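Pollach Youth Baseball League: Progress Report to the Lokance Fund
12/10/22

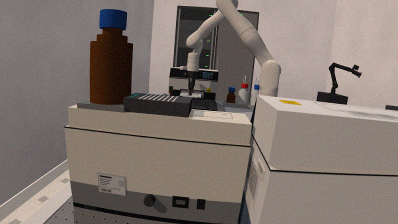 Renu Grewal

The season closed with 330 players registered, up from last year, and every age group had enough kids to field full teams. We played all the scheduled games except two in the 10U division, which were rained out in July and not made up.

Spending to date is $1,097 on catchers' gear and $586 on umpire fees for the fall session. Both are within the budget lines you approved. The pitching machine repair came out of our own account.

The infield at Collado Park was regraded before the fall session. Bad hops at third are mostly gone. Drainage behind second base is still poor - the city has looked at it twice and has not given us a date.

The coaching clinic drew 30 people. Pitch counts took up most of the morning, and we ran out of time for base running. I would like to move that part to spring.

Still open:
Scoreboard quote from Drallis, requested but not received
Background check renewals for four coaches
Storage shed lock

We are not asking for more money this period. Registration forms for spring go out after the holidays, and I will send you the numbers once they are in.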